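Stillholm Table
Solid wood worktop for kitchens, craft rooms and workshops

We love a table with some life in it, and the Stillholm has plenty! Every top is sanded and oiled by hand in the Partanen shop, and we leave the knots right where they grew. You may get two, you may get a dozen. The grain runs the full length of the boards, so bowls, trays and tools slide along it nicely and a damp cloth picks up crumbs in one pass.

Gerardo Sorrentino drew the first version for his own kitchen, where it had to do for bread dough in the morning and homework at night. The one we sell now is a bit heavier (his wobbled) and has a softer front edge that's kinder to your forearms if you sit at it for hours.

The color starts out pale and warms up over the first year or so. If you're ordering a bench to go with it, buy them together so they age at the same pace. Spills are no drama. Wipe them up, let the top dry, and rub in a little oil when it starts to look thirsty.

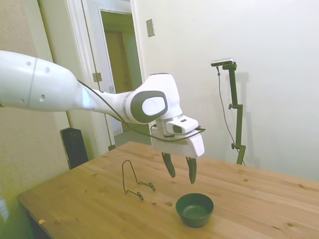

Stillholm top in a light honey tone, with darker knots and long striped grain.

Details
Top: solid wood, oiled
Legs: bolt on, hardware and hex key in the box
Assembly: two people, four bolts per leg
Oil: one 7 oz can included
Lead time: 21 days from order
Warranty: 3 years on top and legs

Want to see the wood before you decide? We'll mail you 3 sample blocks, one plain and two with knots. Write to Helmut Bauerfeind at the Partanen shop and tell him which room the table is for. New tops go on sale again in October.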